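About Mridha

Mridha repairs and refits drawers, cabinet hardware and small built-in storage for kitchens and bathrooms. The shop is in Rostport and serves homes, rental properties and two school districts. Rhonda Campbell started the business in a single-bay garage as a slide replacement service. The present workshop covers 4,000 square feet and includes a parts room, a finishing booth and a counter for walk-in measuring.

What we work on

Most jobs involve drawers that bind, sag or fail to close. We measure side clearance at the front, middle and back of the opening, check the case for square, and then select a slide. Side-mount slides need an even gap on both sides. A case that is out of square by more than an eighth of an inch gets shimmed before any hardware goes in. 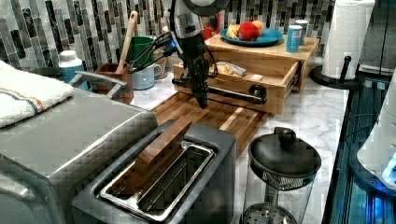 Slides are matched to drawer depth and load. We stock lengths from 10 to 28 inches in full-extension and three-quarter types. Drawers over 30 inches wide are quoted separately, as they often need a stiffer bottom panel. Worn screw holes are drilled out, plugged with hardwood dowel and redrilled. We do not use filler in a hole that carries load.

Parts and records

The parts room holds 2,103 catalogued items, including pulls, knobs, hinges, bar hardware and mounting screws. Stock is tracked in Riritz, a database Darlene Friesen wrote for the shop and still maintains. Each entry lists center-to-center spacing, projection, screw thread and finish. Discontinued parts stay in the system -- customers often bring in one old pull and need three more like it. Finish names differ between makers, so matching is done against a physical sample under daylight lamps.
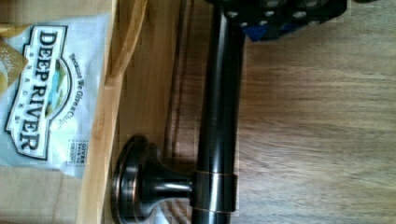 Testing

Sample slides from each new supplier are run for 1,000 open-and-close cycles at rated load on our Grundex bench. Side play is measured before and after. A batch that exceeds our limit goes back.

Hours and quotes

The counter is open Monday through Friday, 7:30 a.m. to 4 p.m. Written quotes are sent within 72 hours of a site measurement. Bring the old part if you have it -- a photo with a ruler beside it will do for most pulls. The shop closes for inventory during the last week of December.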